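Beltow Publishes Handling Standard for Two-Arm Gear Assembly

MELTSIDE, July. Beltow has released a good-practice standard for workshops where two robot arms share one bench. It covers gripper pad wear, cable routing at the wrist and the order in which small gears are placed on a carrier plate.

Under the standard, foam finger pads must be inspected every 1,000 cycles, and only one arm may enter the space over the plate at a time.
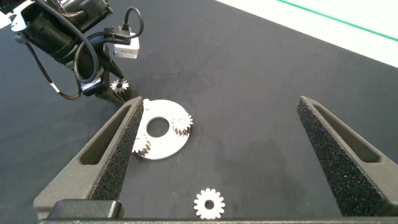
Proltach welcomed the inspection interval but asked that the rule on shared space be reviewed after 30 days of use, as it may slow short runs.

Ó Gríofa will apply the standard at its Meltside shop from July. Copies are available from Beltow on request.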